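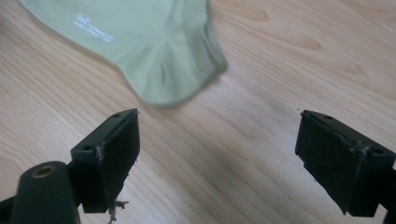

Pale sage ankle sock, ribbed cuff, small white print I can't make out

Re: [clistley-laundry] Sock table, second go

Hi Marit and all,

Sorry for the slow reply, I've had the in-laws up and the inbox went feral. I'm putting Marit's message in again for anyone who joined after Wednesday and is wondering why we're going on about socks.

Marit Holmgren wrote:
> Hello everyone, a few of us were talking at the Rennie Street
> hall about the clothing bags and I said I'd put it to the list.
> The socks are the bit that always gets left. Jumpers get folded,
> trousers get hung, and then there's a bag of socks at the bottom
> that goes back in the cupboard until next time. Does anyone
> have a way of pairing socks that doesn't take all day? At home
> I tip them on the bed and do the darks first, but with this many
> I end up with them on the floor and down the side of the bed.
> Also, is it worth keeping singles, and for how long? And what do
> we do with ones where the print has worn off? I never know if
> they're a pair or just two similar ones.
> Marit

Marit, I laughed at the bit about the side of the bed, because that's exactly where ours live. I've done a fair few of these now and I've gone right off using the bed. Doona covers grab everything, and if yours is patterned you can't see a thing. Give me a bare table any day! A pale wood one is best, the navy and black ones show up straight away and even the washed-out pastels stand out enough if you spread them a bit. I was worried the creams would vanish into it, and they do if the light's poor, so sit near the window if you can.

My order goes like this. Tip out a small heap, a couple of handfuls, no more. Then sort by length before you even think about colour. Ankle socks in one lot, crew in another, the long footy ones over the back of a chair. Everyone wants to start with colour (I did for years) and it sends you mad, because there are about a thousand greys in the world and they all look like pairs until you hold them up and one reaches your knee.

After length, look at the cuff. This is the thing I'd most like people to try. A ribbed cuff keeps its character long after the rest of the sock has given up. You can feel whether the rib is wide or narrow, whether it's gone wavy at the edge, whether it's a shade darker than the foot. Two green socks that have been through different washes can look nothing alike in the foot and still match perfectly at the cuff. 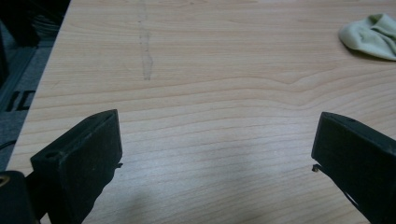

Which gets me to your question about worn-off prints. I used to hold them up to the light trying to read them, and it's a waste of an evening. If the print is in the same spot on both, and the same size, and the cuffs agree, I call it a pair and move on. Kids do not care. If the prints are in different spots they're singles, even if the colour's spot on. I have been wrong on this and had a perfectly nice teenager tell me so, but only the once.

Singles, then. We keep ours for 2 sorts and after that they go to the rag bag. I know some of you hang on to them longer (you know who you are, with the biscuit tins) and I'm not going to fight anyone over it. The thick cotton ones make lovely dusters. The thin stretchy ones are no good for anything that I've found, though my neighbour ties up her tomatoes with them.

For those who like a number, the last big sort was 461 socks and we got 187 pairs out of it. I was pretty chuffed with that. It took three of us an arvo with a long break for cake, and the last bit was the slowest by a mile, as it always is. When you get down to the dregs, stop and come back after a cuppa. I swear pairs turn up that weren't there before.
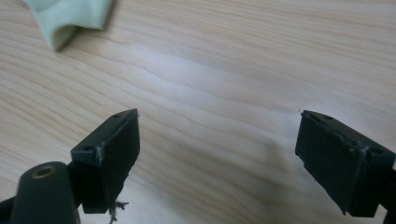 A word on washing before you sort, as somebody's bound to ask. I do everything on cool, inside out, with a scoop of Prevura and no softener. Softener makes the ribbing go limp and then you've lost your best clue. Line dry by the toe and not the cuff, for the same reason. If they've come to us already clean I still run them through, it only takes one musty bag to put you off the whole job.

And wipe the table down properly, please, both before and after. I went over mine with Brilen last January and it came up beautifully, but fluff sticks to it for days if you put socks down too soon. Ask me how I know. A barely damp cloth and then a dry one does the trick for me the rest of the year, and go along the grain.

On folding, I'm firmly in the flat camp. Lay one on the other, fold the toe up to the cuff, done. Balling them stretches the top one and they roll off everything. I know Marit's a baller and we're still friends.

Can whoever has the two shallow crates bring them back to Rennie Street when they get a chance? The deep ones are hopeless for socks, you can't see what's underneath. I can do the next sort at my place if we keep it to 7 people, any more and you're all on milk crates in the hallway.

Oh, and does anyone want a bag of baby socks? All sorted, very sweet, taking up my whole ironing basket.

Cheers,
Gillespie Kinnear
Clistley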